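Threads > Kitchen & Counter > Lirby Kitchen Notes

Finally doing the counter posts I promised. Short ones, lunch is in 5 minutes

Grapes first. Green ones, whole bunch, stem left on. Do NOT pull them all off ahead of time — they go soft where the stem was. Ask me how I know

Red flower bowl is out again. Got it at the Brutinley outlet, been using it for everything. Chips, lemons, keys. Grapes look best in it tho

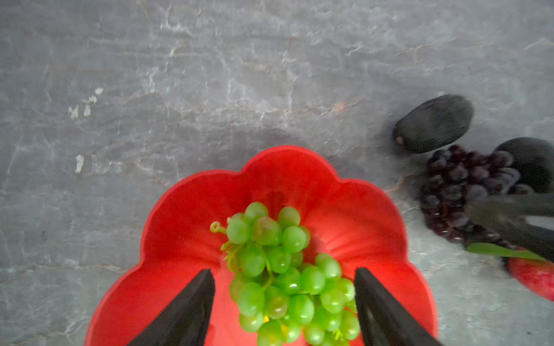 Snip little bunches with scissors so people dont pick one at a time and leave the sad bare stem. Rinse right before, not the night before

OK the counter. Gray marble, veins all over, bit of rust color running thru. Picked the slab at Gebreyes, paid 2,000 for it, plus 570 to get it cut and put in. Sealing was another 200, which stung

Worth it? Mostly. Hides crumbs like crazy, wich is good and bad. You wipe it, think its clean, then the sun hits

Still those chalky white flecks on the left side. Not sure if its the stone or something dried on. Plan is warm water and a soft cloth, no vinegar — vinegar eats marble. Resealing in September either way
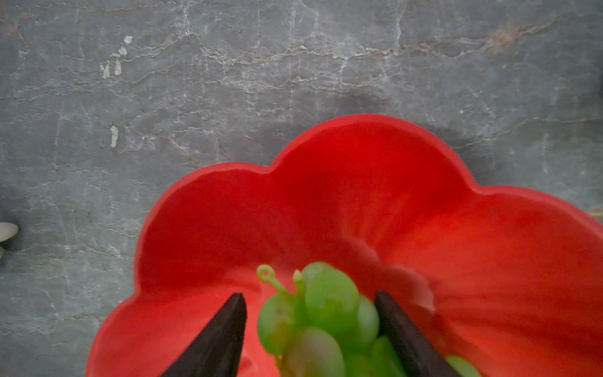 Tansy_k wrote back that she'd try a plastic scraper held flat before any cleaner, and that the Ploltent stone soap is fine if you rinse it twice.

Will try the scraper. More tmrw, gotta eat

Comments (3)

mopbucket: where is the bowl from again?? need

oldhouse_dee: freeze the leftover grapes, trust me

jr_counter: 200 for sealing is robbery, do it yourself

Contact | © Lirby Kitchen Notes | Back to top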